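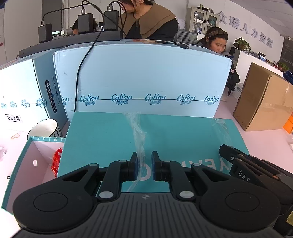 Reading time: 3 minutes

FOR RELEASE 21st November

Forkik and Stetico widen hand-held demonstration work to packing and unpacking tasks

Forkik, which develops training methods for robot arms, and the packaging firm Stetico have agreed to extend their joint work on teaching by demonstration. The new phase is named Noltau and covers the opening, filling and closing of boxes and cartons. Recording has begun at ordinary tables in working offices, with hand-held grippers and the packaging that the offices already have to hand.

In Noltau, the person giving the demonstration holds the gripper and carries out the task directly. No robot arm is needed at this stage. A camera on the tool records the two fingertips and whatever lies between and beyond them, and the opening of the fingers is logged against the same clock. The recordings are later used to train a control policy for an arm fitted with fingers of the same shape.

The first phase, which closed in July, relied on remote control. An operator moved a leader arm and a second arm followed it. That method gave clean joint data but was slow for tasks involving thin or flexible material, and it tied each session to one bench. Remote control will be kept for checking trained policies and for correcting them when they stall.

"With the leader arm, people tended to stop just short of the box and feel their way in," said Lilian Mugo, technical lead for Noltau at Forkik. "With the tool in the hand they approach at a normal speed and the grasp is closer to what they would do with their own fingers. We lose the joint angles and have to recover the motion of the tool from the images, so tracking has to be good."

The task set was drawn up by Stetico and concentrates on items that are awkward for a two-fingered gripper. Clear adhesive tape is one of them. It wrinkles when lifted, sticks to the finger pads and is hard to make out against a plain lid. The set also includes box lids, thin plastic bags and rubber bands. Tables are not cleared between tasks, and background objects such as cables, bowls, plants and other cartons remain in view.

"A policy trained on a bare bench is of little use to our customers," said Erick Kashindye, who manages process development at Stetico. "They have printed cartons, offcuts on the table and people walking past. We asked for recordings with all of that left in."

The agreement provides for 2000 accepted demonstrations across 67 tasks. A total of 855 have been accepted to date. A further 218 were rejected, mostly for lost tracking when the tool was turned sharply or when a lid filled the camera's view – a fault that cannot be repaired afterwards. Demonstrators are now asked to pause briefly before each grasp and to keep part of the room visible above the work where the task allows it.

Two-handed tasks are recorded with a gripper in each hand. The two recordings must be aligned in time and placed in a shared set of coordinates before they can be used. Muthoni Minja, who is responsible for data processing at Forkik, said that alignment is carried out after each session and that pairs which fail the check are recorded again.

Trained policies will be tested on a fixed arm at Stetico's Makokha site. Each test will use cartons that did not appear in the recordings. Results will be reported by task, with failed grasps and dropped items listed separately.

Press contact: Kerubo Makori, Forkik
Technical enquiries: Chepkoech Langat, Stetico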